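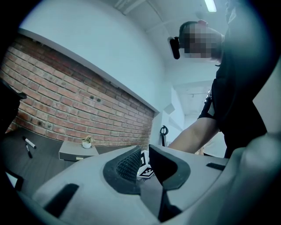
Je n'avais pas prévu d'aller à la journée portes ouvertes de Drernitz. C'est Lurdes Carvalho qui m'a transféré l'invitation, avec ce seul commentaire : « Toi qui râles toujours, va au moins voir. » J'y suis donc allé, un matin d'octobre, de mauvaise grâce et sans petit déjeuner.

Le programme annonçait « l'apprentissage robotique à portée de main ». J'ai d'abord cru à une formule de communicant, mais il faut la prendre au pied de la lettre. On n'y programme pas un bras, on prend une pince grise, on la tient soi-même et on exécute le geste qu'on voudrait voir faire à la machine : saisir, soulever, reposer. La pince filme. On recommence. Ensuite, un logiciel qui s'appelle Javlow est censé digérer tout ça et en tirer un comportement pour un robot.

Duarte Salgado, qui menait la visite, parle bien et vite. Selon lui, l'équipe a enregistré 1 263 démonstrations pour une seule tâche, le rangement de petits objets sur un bureau. J'ai demandé combien il en faudrait pour deux bureaux différents. Il a souri et m'a répondu que c'était une excellente question. J'ai noté dans mon carnet : pas de réponse.

La salle m'a plutôt plu. Un mur de briques rouges, des néons, un bureau gris avec une petite plante verte dans un pot blanc posée sur un support. Ça ressemble à n'importe quel local où l'on a emménagé vite. L'opérateur, en t-shirt noir, portait un petit boîtier sur le côté de la tête et travaillait penché sur sa pince, sans lever les yeux vers nous. Les doigts de l'engin sont noirs, en caoutchouc, et l'un des deux a une sorte de coussinet quadrillé. Entre les deux, on aperçoit un carré noir et blanc, un marqueur imprimé comme on en voit sur les bancs de calibration. Duarte a commencé à nous en expliquer l'usage, puis quelqu'un a demandé où était le café et on n'y est pas revenus.

Ce qui me gêne, c'est le mot « autonome », entendu 11 fois pendant la présentation (oui, j'ai fait des bâtons dans la marge). Pour l'instant, l'autonomie repose sur une personne debout, penchée, qui refait le même geste toute la journée. J'ai voulu savoir si elle avait mal au dos. On m'a parlé de rotation des postes et d'une étude ergonomique à venir. À venir quand ? Le groupe était déjà dans le couloir.

J'ai quand même pu essayer. La pince est plus encombrante que je ne pensais, et au bout de quelques minutes j'avais le poignet raide – je tape sur un clavier pour gagner ma vie, certes. Il faut aller lentement, garder le geste régulier, et mes hésitations sont désormais quelque part sur leurs disques. Si un robot se met un jour à chercher ses mots devant un feutre, ce sera ma contribution à la science.

Côté argent, un monsieur de chez Henriques a demandé le prix du kit. 4 000 euros, a dit Duarte, sans le logiciel. Et avec ? « Ça dépend du volume. » Le même monsieur m'a glissé en sortant que Cuvetti lui avait tenu exactement ce discours l'an dernier, et qu'il attend toujours son devis.

Je reconnais une chose : on nous a laissés regarder le travail lui-même, celui qu'on coupe d'habitude au montage des vidéos promotionnelles. J'aurais aimé voir aussi le résultat, c'est-à-dire un robot en train de ranger quelque chose. Il était « en cours de réinstallation ». J'ai laissé mon adresse pour la prochaine démonstration, et Lurdes a promis de m'y accompagner cette fois.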